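Is the Trument "unlimited" plan worth it for long series listeners?
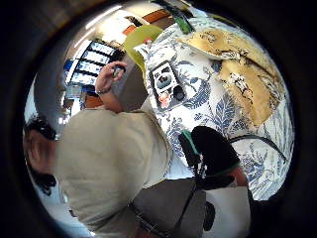 Forums > Audiobooks > Subscriptions and Services

pagebreaker_lou
Posted 13/05/2020

I keep getting the banner for the Trument unlimited plan and I'd like to hear from people who pay for it, not from the people with referral links in their signatures. I mostly listen to long fantasy and the odd mystery. Right now I buy credits elsewhere and I end up with two or three left over every few months, which annoys me.

What I want to know is what "unlimited" means. The page says "thousands of titles" and shows eight covers, and I've owned five of those for years. I searched for the Skastari books by Kalliopi Stojanović and got the first one, narrated by Hala Ramadan, with the little unlimited badge on it. The second one has no badge. The third has the badge. Is that a mistake or is that how they do it?

dustjacket48
That's how they do it. Book one is free bait, book two is full price, and the rest come and go. I had it for a winter and quit.

mossy_kettle
I don't think it's that sinister. The Skastari books changed publisher after the first one. Virkthorpe has the second, and Virkthorpe doesn't put much of anything into subscription plans. You'll find the same hole at other services.

dustjacket48
Then why is the third one in? Virkthorpe did that one too.

mossy_kettle
No idea. Maybe a promotion. I'm only saying there's a rights question behind it and it isn't always the store being cute.

dustjacket48
Convenient that the rights question always lands on book two.

tonearm_bill
I've been on Trument unlimited since it launched, so I'll give the other side. I drive for work and go through a lot of hours. For me it pays for itself if I finish two books a month, and I finish more than that. The mystery section is decent. The fantasy section is thin unless you like the self-published stuff, some of which is fine and some of which sounds like it was read in a closet with the dryer going.

I will say the search is terrible. You can't filter by "included in my plan" on the phone app, only on the website. I've complained, and got a nice form letter.

pagebreaker_lou
Thanks, that's useful. How do you deal with titles leaving? Do they warn you?

tonearm_bill
There's a "leaving soon" shelf. I have had one vanish with three chapters to go, and I don't remember seeing it on the shelf, but I also don't check the shelf very often.

quillandcough
I counted once, out of spite. I had a wish list of 290 audiobooks built up over several years, mostly fantasy and historical. I went through it title by title on the website and 48 of them were in the unlimited plan. That was in March. I'm sure it has shifted since.

So for me "thousands of titles" meant 48 I wanted, and I'd already read a fair number of those in print.

tonearm_bill
That's a better hit rate than I'd have guessed, to be fair.

quillandcough
Is it? I thought it was awful. I suppose it depends on whether you go in with a list or go in to browse. I go in with a list.

hollis_reads
Nobody has mentioned the player yet. Has Trument fixed the speed control? When I tried it, anything over 1.25 made the narrator sound like she was talking into a pipe. Hala Ramadan is one of my favorites and I could hardly stand it. The same recording in the Bundgaard app at the same speed was fine.

mossy_kettle
Bundgaard only plays files you own, though. You can't load a subscription title into it.

hollis_reads
I know. I'm comparing the sound.

dustjacket48
And this is my problem with all of these plans. You pay every month, you own nothing, and you have to use their player, which is worse than the one you already have.

tonearm_bill
You own nothing when you go to the library either.

dustjacket48
The library doesn't bill me.

mossy_kettle
Speaking of which, Lou, did you check your library app? Mine has all the Skastari books in audio, with the same narrator. The wait on the second one is long but it moves.

pagebreaker_lou
I did not, and now I feel silly. Just looked. They have one and three.

dustjacket48
Of course they do.

quillandcough
Okay, that is a bit funny. Ask them to buy the second one. Mine has a request form and they've said yes to me more often than no.

vellum_pete
Can someone explain the ratings on Trument? The first Skastari book has 1742 ratings and I can't find more than a handful of written reviews. I also can't tell whether the stars are for the story or the reading. I liked the reading a lot and thought the story took forever to get going, so I wouldn't know what to click.

hollis_reads
It's one rating for both. They used to have two, I think, at least on the website. I ignore the stars and play the sample.

vellum_pete
The sample is the opening credits and a map being described.

hollis_reads
Ha, yes, that one is bad.

pagebreaker_lou
Thanks, everyone. I'm going to do the free trial and run my own list against it the way quillandcough did. Does anyone know if you can cancel from the phone or if it has to be the website?

tonearm_bill
Website. Look under Billing, then Plan, and scroll past the offer to pause.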